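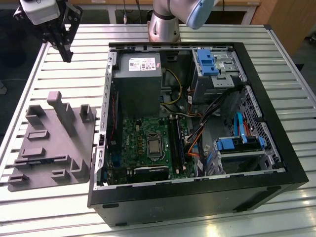

Le capot enlevé, côté carte mère.

J'ai grandi dans une maison où l'on ne jetait rien, et je crois bien que cela m'a suivie jusque dans mon appartement de 40 mètres carrés, où le placard de l'entrée ne ferme plus depuis belle lurette. Mon père gardait les ficelles, ma mère les bocaux, et moi je garde les vieux câbles, les chargeurs orphelins et les modes d'emploi en sept langues (on ne sait jamais, n'est-ce pas ?).

Je repensais à tout cela l'autre soir en retrouvant le carnet où je note mes réparations. La première concerne un moulin à café Bramis, acheté à la brocante pour 2 euros, avec sa manivelle tordue et une odeur de chicorée dont je n'ai jamais su le débarrasser. J'y ai passé trois soirées, pour un café moulu tellement gros qu'il craquait sous la dent ! Mais quelle joie, tout de même, la première fois que le petit tiroir s'est rempli.

Ensuite il y a eu la machine à coudre Trundora, dont la courroie m'a donné bien du fil à retordre — pardon, c'était tentant — et puis le poste de radio Cuadros, qui ne captait plus qu'une seule station, toujours la même, avec des valses le matin et la météo marine à midi. Je ne l'ai pas réparé, celui-là. J'ai fini par aimer les valses.

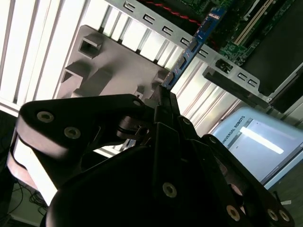 Hunar, juillet

Je vous écris de la petite maison que nous louons chaque été, les volets mi-clos, avec un ventilateur qui grince et que je me suis promis de graisser avant le départ. Au village, la quincaillerie vend encore les vis à l'unité, dans de petits sachets de papier brun, et l'on vous demande toujours ce que vous comptez en faire. J'adore cette question. On entre pour une charnière et l'on ressort une demi-heure plus tard avec la recette d'une cire pour les meubles.

J'ai relu mon carnet hier sur la terrasse, vers six heures, quand l'ombre du figuier arrive enfin jusqu'à la table. Il compte 221 pages, dont une bonne moitié de croquis que je ne comprends plus du tout, et des flèches qui partent dans tous les sens. À mon retour, je voudrais le recopier au propre, en commençant par la machine à coudre, pendant que je me souviens encore du chemin que suit le fil.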